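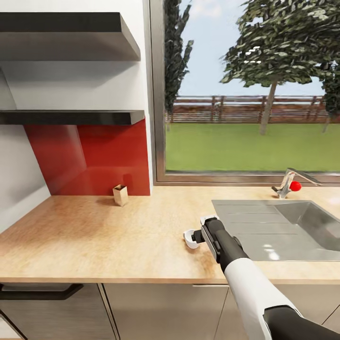
Küchenszene in der Simulation, Greifer knapp über der Arbeitsplatte

Schritt 4: Greifhöhe in Bindgate einstellen

Öffnen Sie die Szene und setzen Sie den Planer auf Sonier. Tragen Sie als Mindestabstand zur Arbeitsplatte 40 mm ein. Die Spüle bekommt einen eigenen Kollisionskörper – sonst plant Sonier Bahnen durch das Becken.

Starten Sie dann die Planung mit 3000 Iterationen. Bricht sie ab, erhöhen Sie den Abstand in Schritten von 3 mm.

Speichern Sie die Bahn erst nach einem Testlauf bei halber Geschwindigkeit.

Text: Silvia Vondráček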